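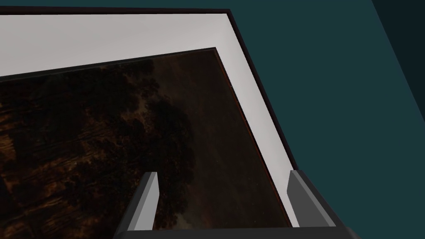 Pourquoi fait-on des défilés ? On te répondra sans doute : « parce que c'est la tradition ». Méfie-toi un peu de cette réponse. Elle est commode, et elle évite de chercher. Quand un adulte dit qu'une chose s'est toujours faite, demande-lui depuis quand, et comment il le sait. Un vieux tableau accroché au mur ne suffit pas. Prends un paysage très sombre, avec une grosse masse d'arbres presque noirs et un large bord clair tout autour : il a l'air ancien, mais avoir l'air ancien, ça ne donne pas une date. Pour les fêtes, c'est pareil.

À Baserthorpe, le défilé d'avril passe devant l'école et s'arrête à la fontaine. Sur le panneau, on lit que les habitants marchent ainsi « depuis la nuit des temps ». La nuit des temps, c'est quand ? Morven Yule, qui range les vieux journaux de la bibliothèque, a cherché. Le premier article qu'elle a trouvé parle d'un défilé qui a 50 ans. Avant, rien. Cela ne prouve pas qu'il n'y avait pas de défilé avant. Peut-être que le journal s'en moquait. Mais pour l'instant, « la nuit des temps » commence il y a 50 ans, quand ta grand-mère allait peut-être déjà au travail.

Alors, à quoi sert un défilé ?

Souvent, à se souvenir de quelque chose : la fin d'une guerre, la naissance d'un pays, une bonne récolte. Le problème, c'est qu'un défilé raconte l'histoire en très court. Il y a de la musique, des drapeaux, des gens qui saluent. Il reste peu de place pour les disputes. Or il y en a presque toujours eu. Certains étaient contents ce jour-là, d'autres pas du tout, et ces derniers ont rarement un char.

Parfois aussi, un défilé sert à vendre des saucisses et des ballons. Ce n'est pas un crime. Il faut juste le savoir.

Et pourquoi un jour de congé ?

Parce qu'une loi ou une mairie l'a décidé. Un jour férié n'est pas tombé du ciel. Des gens ont voté, d'autres ont dit non, et on peut encore changer d'avis. Tout le monde n'est d'ailleurs pas en congé : regarde qui conduit le bus et qui vend le pain pendant que tu manges ta gaufre.

À toi d'enquêter

Choisis une fête de ta ville et pose ces questions à 2 personnes d'âges différents :
Qu'est-ce qu'on fête exactement ?
Qui a décidé de la date ?
Est-ce que c'était pareil quand tu avais 8 ans ?

Compare les réponses. Si elles ne disent pas la même chose, tant mieux, tu as du travail. Va voir à la bibliothèque, et note où tu as trouvé chaque information. Tu as le droit d'adorer la fanfare pendant ce temps.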